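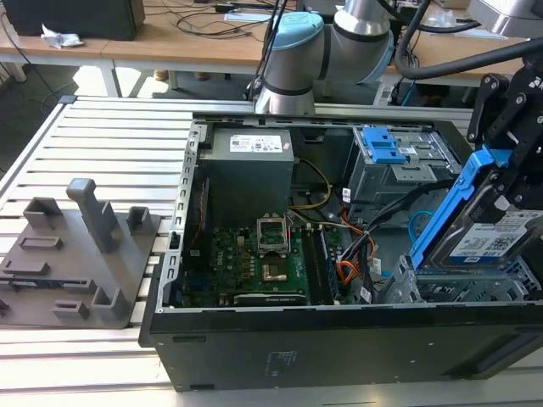

El disco en su carcasa azul, sobre el hueco de abajo.

14 de agosto de 2024

Tarde entera en el taller con Visitación y Joonas, peleándonos con el dichoso disco duro. Emiliano quiere que el brazo sepa manejar los discos de una torre de sobremesa y a mí me ha tocado ajustar los puntos de aproximación (¡me lo pedí yo, que conste!). Tengo apuntado 249 como número del último intento, con una letra que mañana no voy a entender. El ángulo de la pinza me trae loca - un pelín de más y ya estoy pensando en los cables.
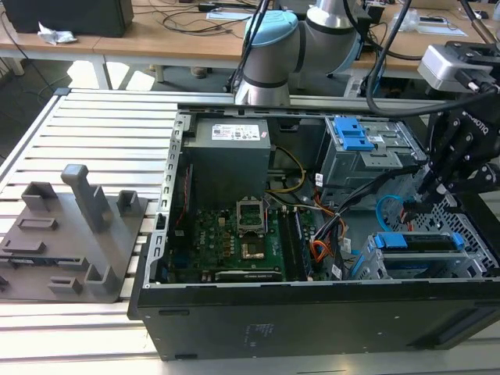

Joonas dice que me preocupo demasiado por el cable azul, que hace una curva justo donde menos me gusta, y que baje la velocidad y ya. Igual tiene razón. Visitación, en cambio, prefiere cambiar la trayectoria y entrar más por la derecha, y estuvieron discutiéndolo un buen rato mientras yo me comía sus galletas.

Montserrat nos pide dos páginas para la memoria del proyecto y no llevo ni el título. Mañana repaso los puntos con Emiliano y le pregunto por la placa gris, que la quiero girar un poco. Me duele el cuello y no he llamado a mamá.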